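The white kitchen is losing ground

For most of the past 20 years, a kitchen remodel meant white. White cabinets, white counters, white tile up to the ceiling. Sellers liked it because it showed well, and buyers liked it because it looked clean.

That is changing. Benkirane, a remodeling firm with 31 showrooms, asked 1,661 customers in February what color they wanted for their next kitchen. Green and warm wood tones came out ahead. Only 377 chose all white, and many of those were planning to sell.

Upkeep is one complaint. Coffee, turmeric and tomato sauce show up fast on a pale counter, and grout lines need regular scrubbing. Glare is another, mostly in rooms with large windows or strong ceiling lights. 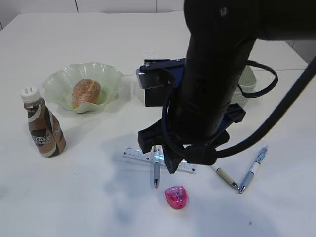

A white surface against white tile, with only thin dark seams to break it up.

Full replacement is expensive, so many owners start small. Painting the lower cabinets a darker color takes a weekend. Fevidik sells a tinted grout pen for $31 that covers a typical backsplash. Wood shelves and a darker faucet also help.

Designers at Stenance suggest leaving the counter alone and changing what sits around it. A matte finish hides scratches better than gloss, they say, and bulbs with a warmer tone soften a white wall – often enough to put off the bigger job for a few years.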